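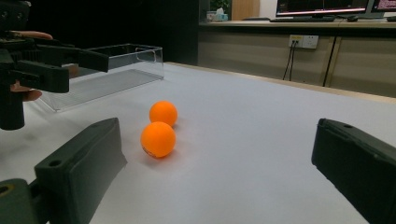
March, morning, continued after lunch

Stool seats for the Berchtold order, paint trials. I write down everything from the second round, because from the first round I have only half of the notes and Meinrad Kaufmann had to ask me three times what was on which board.

Boards: Zistwood offcuts, planed, then sanded by hand to 180. I did not wet the surface before the last sanding. This was maybe a mistake, see board 2.

Paint: the Puvine linseed paint, orange, from the tin which Wendelin opened in the first round. There was a skin on it. I cut it out along the edge and put the rest through a stocking. The weight of tin with paint after straining is 2,036 g, please write the new weight on the lid when you take some.

**Board 1.** Paint as it comes from the tin, one coat with the flat brush. Covers badly, the grain shows through as darker stripes. The brush marks stay. I think it is too thick for this wood when the room is cold.

**Board 2.** Same paint, thinned with 50 ml turpentine to the small jar. Much easier to brush. The fibers stood up and the surface feels like a cat's tongue. It must be sanded between the coats in any case, so I don't take it as a failure of the paint.

**Board 3.** First the Zusetix primer, then paint as on board 2. This is the best one until now. Even color, no stripes, but it has more shine than we promised to the customer. Valentin says that the shine goes down after some weeks. I would like to see this before I believe it, so board 3 stays on the shelf by the window and must not be used as a stirring plate (this is what happened to the old one).

**Board 4.** Like board 3, but with chalk stirred into the last coat. I took 263 g of paint for this and added the chalk with a teaspoon until it looked right. I know this is not a measurement. Next time on the scale.
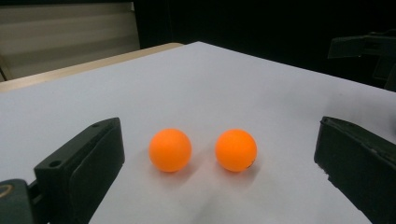
The customer wrote only "orange, not shiny", and we have discussed these three words longer than the whole construction of the stool. Alois Gasser understands by it a completely dead surface, like a flower pot. Meinrad understands what the paint shops call silk. I would go in between, and for talking about it a table tennis ball is quite useful: bright orange, and where the light falls on it from the upper left there is only a soft, pale spot without a border. Toward the lower right it gets a little darker, and it is still clearly orange there. Board 4 does nearly this on the flat side. On the rounded edge it still shows a hard line of light, so probably I put less paint there, or the primer comes through.

Also the color changes very much with what lies beneath. On the brown workbench board 3 looked almost red to me, on white paper it was again orange. From now on we compare only on white paper, and by the north window.

Rubbing test with a dry cotton cloth, 20 strokes, boards 1 to 3 only: no color on the cloth from 2 and 3, a little from 1. Board 4 is not yet dry enough. I touched it in the corner, the fingerprint is mine.

Open points:

- Board 4 again, with weighed chalk. Two levels, so that we have something to choose from.
- Ask Alois Rainer if he has still the finer brush, the flat one loses hair.
- Wet the wood before the last sanding, let it dry overnight, sand again.
- The underside of the seats: painted or only oiled? It is not in the order. Valentin wants to call them.
- Rags with linseed oil go in the metal bucket with water. There was again one on the bench.

4 o'clock: looked at board 2 once more. Still sticky at the end grain.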